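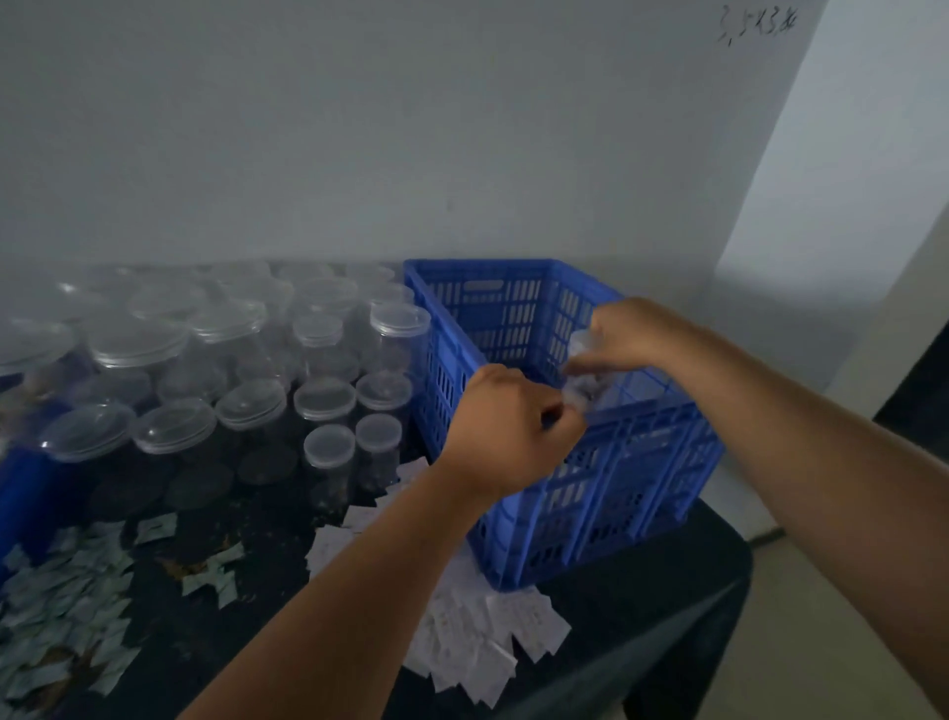
Teaching a Robot Where a Step Ends: Splitting Tea Packing Video into Small Actions

Project report, Telleo summer program

Summary

We wanted to know whether a computer could watch a person pack tea bags into jars, seen from head height, and mark the moment each small action starts and stops. If it can, the cut-up video becomes practice material for a robot arm. Our method cuts on hand changes first and asks a small network to name the pieces afterward. On the test set it put around 80 percent of the cuts within half a second of where a human put them, and we were thrilled with that!

Why tea packing

Our first idea was folding towels, but a towel takes so long that a whole morning gives you very few examples. Packing is short and repeats itself. You pick up a tea bag by the mesh or the string, hold the jar steady with the other hand, drop the bag in, and go again. The two hands have different jobs and they swap jobs all the time, which is the part we found interesting. 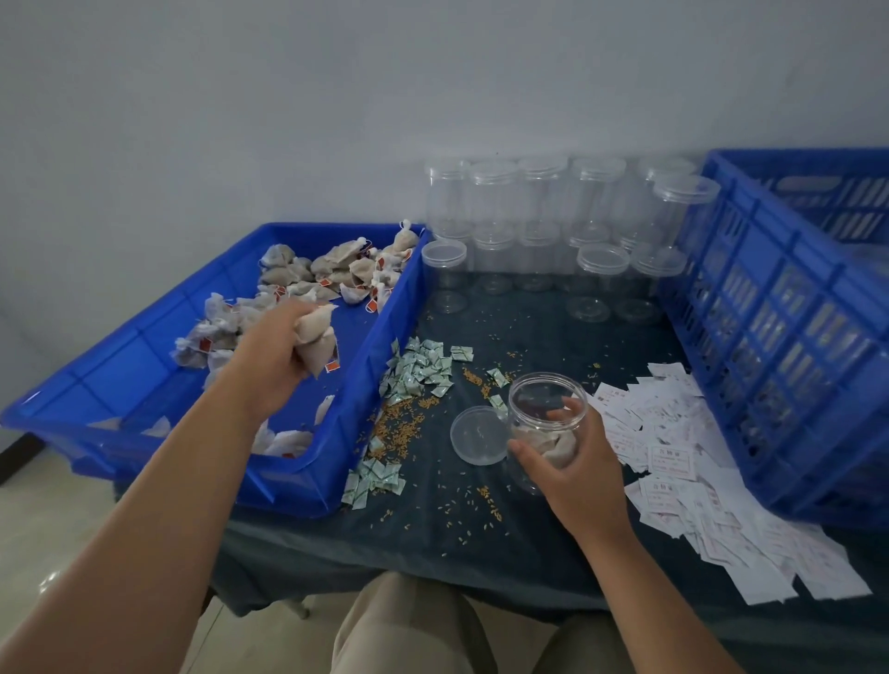

It is also a messy table, and we liked that. Tea bags tangle by their strings. The little printed slips (合格证, the certificate of conformity) overlap so much that picking out a single one is a real finger skill. Clear jars are hard for a depth sensor, so we used color video only and never looked back.

The cutting method came out of a reading group in June, when two of us tried to label the same video by hand and disagreed on almost every boundary. One of us ended "pick" when the bag left the pile and the other when the hand slowed down over the jar. Both are reasonable! But a model trained on both gets confused, and ours did.

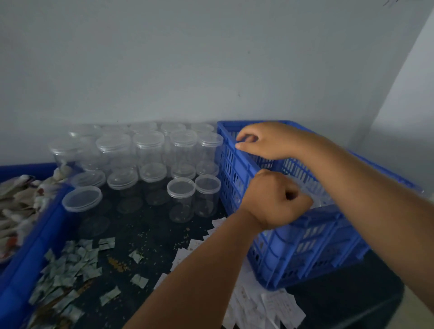
By the Itari Group, Uchida Building, second floor
2025-08-16

Method

We tracked both hands and wrote down, for every video frame, whether each hand was open, closing, closed or opening. A cut goes wherever either hand changes state and stays changed for at least six frames. That rule gave us 3,000 short clips. We labeled 800 of them ourselves with one of seven names: reach, pick, carry, insert, hold, release, lid. Insert and hold often happen together, so each hand gets its own label.

The network is small and trains in an evening on the lab machine. We held back 60 of the labeled clips for testing and did not look at them until the settings were fixed.

Results

Pick and insert were the easy ones. The string and tag hanging under the fingers seem to help, and when we blurred that area the score for carry dropped a lot.

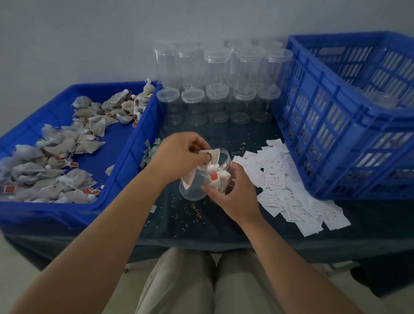 Lid was the weakest label by far. A clear lid on a clear jar gives the network very little to see, and the hand closes the same way as it does for hold. We tried adding the wrist angle and got a small gain - not enough to call it solved.

We also ran the clips through Virier, the simulator our lab uses, to see if the arm could copy them. It could follow reach and carry smoothly. For insert it kept stopping high over the jar mouth, and we think our hand positions are off by a finger width or so.

What we want to try next

More packers, first of all. Our hand-state rule was tuned on one style of working, and someone who scoops up two bags at once would probably break it. We would also like to label the paper slips as their own action. At the moment they sit under pick, and a flat slip and a tea bag need very different grips. The label sheet is in the shared project folder, along with the cutting script.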